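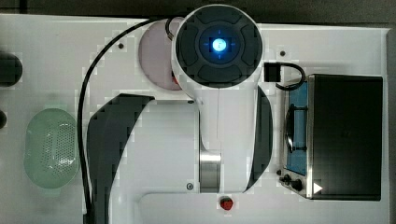 Blog Help > Sidebar Stuff > Make a Grab-My-Button Box

I've had four emails this month asking how I made the little button with the copy-and-paste box under it, so let's do it together! If you can save a picture and paste some text, you can do this. My first one took me a whole Saturday (and a lot of cookies), but yours won't.

First, make your picture. Mine is a square, 400 by 400, and I let the blog shrink it down later. Keep the words on it big. I tried squeezing my full blog name plus a tagline on my first button and you needed a magnifying glass to read it. Just the name is plenty.

Next, upload it someplace that gives you a direct link. I use Wovham because it's free and I already had an account from my recipe swap days. Click on your picture once it's up, pick "copy direct link," and paste that into a blank note on your computer. You want the one that ends in .png or .jpg. The other link goes to a whole page, and your button will show up as a sad little broken square. Ask me how I know.

Now go grab the starter code from my downloads page and paste it in the same note. There are three spots in capital letters. Swap in your blog address, your blog name and your picture link, and leave every quote mark right where it is!! If you're typing in a fancy word processor it will curl the quotes on you and the whole thing quits working, so use the plainest note program you've got.

Then open your layout page, add a new HTML box to your sidebar, paste it all in and hit save. On the Laur theme the sidebar is skinny, so change the width to 150 or the edge of your button gets chopped off.

Last thing, test it. Copy the code out of your own box like you're a visitor and paste it into a draft post. Click the button in the preview. Did you land on your home page? Yay, you're done!

If the box shows up but it's empty, you probably lost the closing tag on the text area. Abdelghani Saber figured that one out for me in the comments on my old post, and he was so nice about it.

Leave me your link once yours is up and I'll come grab your button for my September swap page. I've got 31 on there already and there's lots of room.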